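Flillex Forum > Home and Household > Laundry and Clothes Care

Thread: Knitwear on long trips, hang it or fold it?

Started by bastum_ines, Feb 25, 2026

bastum_ines wrote:

Hello all. I am reading this forum for a long time but it is my first thread, so please excuse me if the question was already answered.

I travel for my work and I stay mostly in the same kind of hotel, five nights in Vokham and then home to Bastum. In the suitcase I have two or three knitted things and one long cardigan, which is my favourite and also my problem. When I arrive I never know what to do with it. If I hang it, after some days the shoulders have small points, like ears. If I fold it, it gets a hard line across the middle, and I have to go to a meeting with this line.

At home I have a shelf and everything lies flat, so there is no problem. In a hotel there is usually a rail, some hangers that are too narrow, and one drawer which smells of old wood. So I put my things on the bed first and think about it, and often they are still there in the evening.
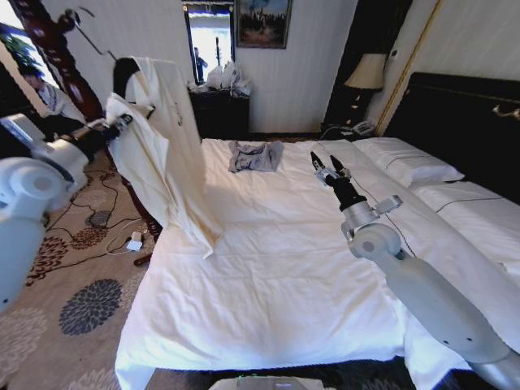 My mother taught me that wool must never be on a hanger, not even for one night. My colleague hangs everything and says that I worry too much. Who is right? I would like to hear from people who really wear their knitwear and don't only keep it in a cupboard.

ruddock_rinse wrote:

Your mother is right about heavy wool and your colleague is right about thin stuff. It's the weight that does it. A fine merino jumper can hang for a week and come to no harm. A big cable knit will be down to your knees.

Long cardigans are the worst of the lot, all that length pulling on two little spots at the shoulder. Fold it.

moth_patrol wrote:

Disagree with the above. Five nights is nothing. I've hung a long wool cardigan every winter since I bought it and it's the same length as it was. What ruins them is hanging them up DAMP. If you've been out in the rain, lay it on a towel first. Dry, it can hang.

ruddock_rinse wrote:

Have you measured it?

moth_patrol wrote:

No, I've got a mirror.

tidy_in_vokham wrote:

Can I suggest the third way? Fold the cardigan in half lengthwise, so the sleeves lie on top of each other. Put it down flat with the hanger on top, hook pointing out at the armpit. Then bring the body over one side of the hanger and the sleeves over the other. It hangs from the middle and nothing pulls on the shoulders. Takes a couple of goes to learn and you do need a flat surface, so do it on the bed and not in the air.

For the points you already have: damp fingers, pinch them flat, leave overnight. Don't iron them.

greyling wrote:

I use that fold too, but it does leave a bar mark on cotton knits if the hanger is a thin one. On wool it drops out by lunchtime.

bastum_ines wrote:

Thank you, so many answers already! I did not expect that people have such strong feelings.

To ruddock_rinse: I understand the point with the weight. I have no scales here, but the cardigan is not very heavy, only long. The label says wool and cotton mixed, so maybe it belongs to both groups.

To moth_patrol: it is true that I sometimes hang it when it is damp. In November it rained the whole week and I came back wet every evening. I had not connected these two things before.

To tidy_in_vokham: I tried your fold at once. The first time I had the hook on the wrong side and the whole thing slid to the floor. The second time was better. What I find difficult is the moment when one hand must hold the hanger and the other must lift the fabric, and the long part wants to go its own way. 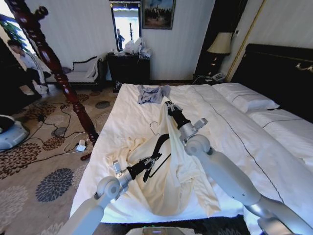 The third time I made the fold more narrow, with the sleeves straight along the body, and then it stayed. I also did up the buttons first. I think this helps, but perhaps it was only luck. I will leave it so until tomorrow and look for the bar mark which greyling describes.

One more question, if I may. What do you do with the suitcase part? I roll everything, but I read somewhere that rolling stretches the ribs.

greyling wrote:

Rolling's fine if you don't pull it tight. I put a T-shirt inside the fold so there's no sharp edge, then lay the cardigan in last, on top of everything. No hard line that way.

moth_patrol wrote:

Last in, first out. Agree with greyling for once.

And buttons done up, yes. Not luck. The front edges go wavy if you leave them open.

ruddock_rinse wrote:

I'd still fold it and put it in the drawer. If the drawer smells, line it with a clean pillowcase from home. I've slept in 20 different hotels and I've only met two drawers I couldn't use.

The fold over the hanger is all right for a night or two, I'll give you that. I wouldn't do it for a season.

tidy_in_vokham wrote:

She's there five nights, ruddock, not a season!

ruddock_rinse wrote:

Fair enough.

bastum_ines wrote:

I will try the pillowcase also, because I have an old one which is too small for any pillow. For the next trip the plan is: the cardigan over the hanger with the fold, the heavy jumper in the drawer, and the thin one may hang normally. If there are points on the shoulders I come back here and complain to moth_patrol.

moth_patrol wrote:

I'll be waiting. Buy a wider hanger.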